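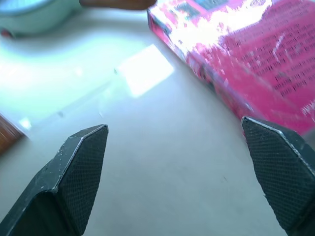

Niamh Lynch has specified bench and table surfaces at Hukside for two decades, and most of the calls she takes concern glare. A customer puts in a light gray top, moves the lamps closer to get more light on the work, and finds a white patch where the work ought to be.

"They describe it as a fault in the top," Lynch said. "They ask for a replacement. I ask where the lamp is, and where they stand. Usually that settles it."

A smooth top scatters part of the light that falls on it and reflects the rest at the same angle it came in. The scattered part shows the color of the surface. The reflected part shows the lamp. When the second is much stronger than the first, a gray top reads as white, and small parts or pencil marks inside the patch are hard to see.

Lynch starts with a meter. For general bench work she sets 1000 lux at the surface, and for fine inspection 2000. She said customers tend to buy for the higher figure and use it all day.

"Going from 1000 to 2000 doubles the patch as well as the light you want," she said. "The contrast between them stays where it was. You have to change the angle."

Her standard correction is to move the lamp to the side of the bench, far enough that its reflection leaves toward the opposite wall. A diffuser comes next. It spreads the patch over a larger area and lowers its peak, though on a satin top the outline of the fitting may still be visible. Windows get a blind, and the bench is turned if the room allows.

Color is a separate matter. Gray tops take on a cast from whatever is above them, and Lynch has been sent samples described as green, lilac and "hospital blue" that measured as the same gray. Mixed lamps are the common cause — one cool tube left in a row of warm ones is enough. Painted walls contribute less than people expect, in her experience, unless the bench is pushed up against them.

Finish is where she and her colleague Priit Dzene disagree. Dzene, who handles the Kneath line of matte tops, would put a matte surface under every lamp. Lynch uses it sparingly.

"Matte holds dust and it marks," she said. "A metal part dragged across it leaves a line, and when you rub the line out you polish that spot. In 2 years you have a map of where everyone works. Satin cleans with a damp cloth."

Dzene accepts the point about marking but considers it cosmetic. "I can work on a marked top," he said. "I can't work on a mirror."

Both advise against judging a sample held in the hand. Lynch lays it flat at bench height, switches on every lamp that will be used, and looks at it from the seated position and then standing. She repeats the check in January if the room has a low south window.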